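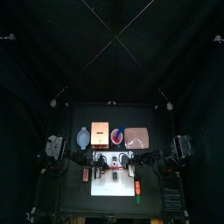
公式訪問の日程表は受け入れ側が書いた希望の記録であり、実際に交わされた話の記録として読むべきではない、とVlastimil Vondráčekは聞き取りの中で述べた。式典の順番や発言時間は事前の折衝で決まるため、当日の表に残るのは折衝の結果だけだという。本節ではこの指摘を踏まえ、OkwoodからPlondachへの議員団訪問について、日程表と地元紙の記事を突き合わせる。

### 4.3 日程表と報道の差

対象としたのは、Plondach市の渉外課が保管する日程表と、同市で発行される日刊紙および週刊紙の記事である。訪問に言及した記事は1,798件あり、このうち議員団の氏名または役職を一つ以上含むものは863件であった。残りは交通規制の告知、式典への短い言及、読者投稿などで、訪問者が誰であったかは読み取れない。以下の分析では863件のみを用いる。

日程表の上で最も長い時間を占めるのは、議長表敬と市庁舎での会談である。初日の会談にはどの回も90分が割り当てられていた。一方、会談の中身に触れた記事は少なく、多くは冒頭の握手と共同声明の一文を伝えるにとどまる。会談の終了時刻が日程表と食い違う例も見られたが、記事の側に時刻の記載がない場合が多く、遅延の程度を系統的に調べることはできなかった。

記念碑への献花は、日程表では短い項目である。移動を含めて一行で書かれ、参列者の名簿も付かないことが多い。しかし記事の分量では会談を上回り、写真が添えられる割合も高い。Mayuree Wiriyaは、献花は議題の対立が表に出にくく、双方の広報担当が同じ文面を使えるために記事になりやすいと説明した。Ilse Voßはこれに同意せず、記者が会談の部屋に入れない以上、屋外の行事に記事が集まるのは当然だとした。二人の説明は排他的なものではなく、本稿の資料からどちらかを退けることは難しい。

中間に位置するのが、小都市Yensukへの立ち寄りである。人口約3,000人のこの町は二回目の訪問から日程に加えられ、町役場での昼食会と学校訪問が組まれてきた。会談の議題に町の名が挙がったことはない。それでも週刊紙は毎回一面で扱い、議員団の発言を他紙より長く引用している。引用の多くは町の学校や道路についてのもので、二国間の案件に関する発言はほとんど載らない。

贈答品の扱いにも差がある。日程表の附属文書には品目が記載されるが、記事では「記念品」とまとめられるのが通例である。附属文書の分類は工芸品、書籍、家庭用品の三つで、食器類は家庭用品に入る（図3。卓上に家庭用品が四点並び、左は水色のプラスチック製ボウル）。この分類は初回の訪問時に渉外課が定めたもので、その後改められていない。工芸品に分類された品は記事で名を挙げられることがあるのに対し、家庭用品の品名が記事に現れた例は確認できなかった。

**図3　家庭用品四点。**

### 4.4 訪問の回数をめぐる記述

記事には「再訪」「二度目の訪問」といった表現が頻出するが、数え方は一定しない。日刊紙は議員個人の渡航歴を基準とし、週刊紙は議員団としての派遣を基準とする傾向がある。同じ議員が前回は随員、今回は団長として訪れた場合、前者では再訪、後者では初訪問と書かれることになる。Pornthip Klinhomは、随員としての参加を訪問に数えるかどうかは渉外課の中でも意見が分かれていたと述べている。

本稿では、日程表の名簿に氏名がある場合を一回の訪問とし、役職は問わないこととした。名簿は到着前に作成されるため、直前に参加を取りやめた者が含まれている可能性がある。到着後に差し替えられた名簿が残っているのは10月の訪問のみで、この回については差し替え後のものを採用した。

以上の基準で記事を読み直すと、再訪と書かれた議員の一部は名簿上では初訪問に当たる。該当する記事は献花を扱ったものに偏っており、前回の参列者の写真説明をもとに書かれた疑いがある。ただし、写真説明の執筆者が記されていない記事が多く、転記の経路までは追えていない。会談を扱った記事での同様の食い違いについては、次節でOkwood側の名簿と照合する。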